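Mistgate (song)

"Mistgate" is a song by the singer Leilani Oyelaran, written with Harish Varma and released as a single in June on the Pettigrew label. It runs for five minutes and is the closing number of the film Merkell, where it plays over the end titles. Varma wrote the tune first – the words came seven months later.

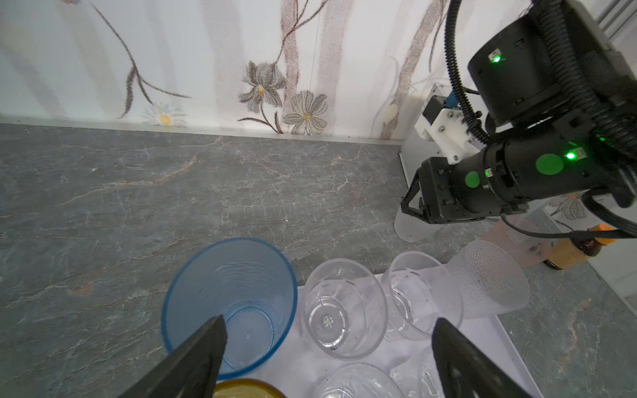
Esperanza Villanueva found the single version too long and preferred the shorter cut heard in the film, though she praised the chorus. Other notices were warmer.

The video was put online on 17 February 2018 and drew 2,620 comments in its first week. A dance version by Otis Dvorak followed, with a new bass line and no second verse. It was left off the soundtrack album.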